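Project Report: Marking Out a Shared Table for the Fruit Study
Group: Lawal Nwosu, So-yul Seol, Noel Castillo, Amado Cabanatuan, Ívar Kragh
Course project, spring term (final version, April)

1. What we wanted

Simple question. If you put fruit and dishes on a big table, can two people write down where each thing is and agree? Last term's group (project Drikel) used a tape measure from the corner. Slow, and their sheets didn't match. We went with a grid. Cover the table, tape lines on it, name the cells, write down the cell.

Budget was 300 dollars for everything and most of it was not spent. Fruit was the running cost.

2. Covering and tape

Covering first, then tape. We wanted plain brown under everything – no pattern, no shine, so fruit stands out from it. Lawal wanted white but white shows every smear.
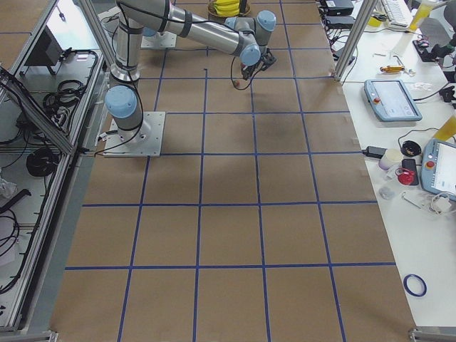 Tape color took longer to settle than it should have. We tried three on a scrap piece. Yellow was out right away, it gets lost next to a banana and bananas were half the study. Red fights with the apples. Dark blue won, and you can follow the lines all the way back to the far end, where the bowl of bananas is. Width was So-yul's call. Too thin and people argued about which side of it the thing was on.

Lines were laid long ones first, then across. Pencil tick at each end, pull the tape tight, press down from the middle. One line came out crooked and we redid it twice.

3. Naming the cells

Letters across, numbers going away from you. Front left is A1. Sounds obvious but Noel and Amado did their first sheets from opposite sides, so A1 was in two different places. Those sheets got thrown out. After that the rule was everybody records from the near edge, no exceptions.
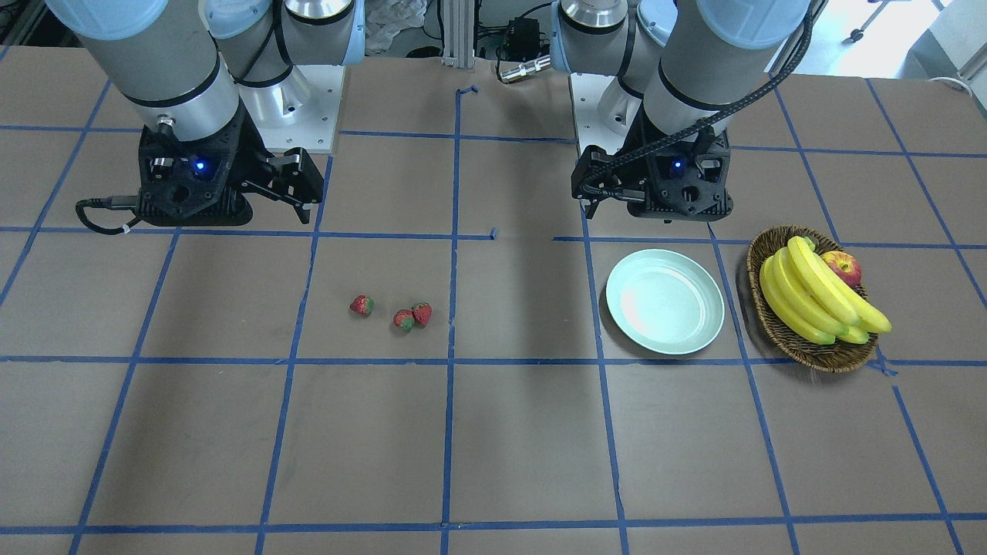
Fig. 2. Blue tape grid on the brown tabletop.

4. Recording

104 layouts in total. For each one, one person sets it up from a card, then two people fill in a sheet seperately without talking. Sheets go to Ívar who types them in. The spreadsheet ended at 1,369 entries after cleanup. Cleanup meant mostly handwriting – his 4s and Amado's 9s.

Round things were harder than we expected. A plate has no corner, so you go by its middle. Bananas are worse, what is the middle of a banana. We used the bit touching the surface. In the end we said: anything in a basket or bowl gets the cell of the basket or bowl, and the fruit is listed after it.
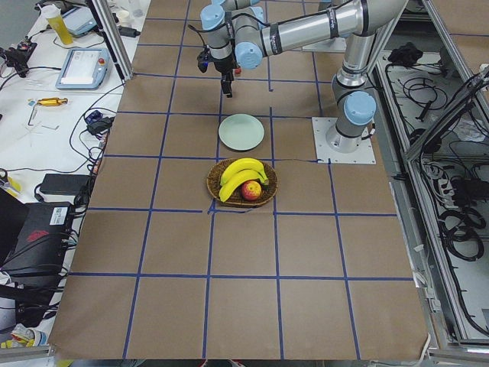
Then there is the on-the-line problem. Most disagreements between sheets were this one. Something sits across a line and one person writes B3, the other B4. Our fix was to allow both, written B3/B4, with the bigger share first. Agreement got a lot better after we did this but we changed it partway through so teh early layouts are not really comparable. We marked them in the spreadsheet.

5. What we would change

Write the rules before starting, not during.
Labels along the edge, we kept counting cells with a finger.
Stick down the front edge of the covering better.
Smaller cells? Lawal says yes. So-yul says more lines means more things on lines. Not tested.

Blank sheets and the layout cards are in the Waria folder.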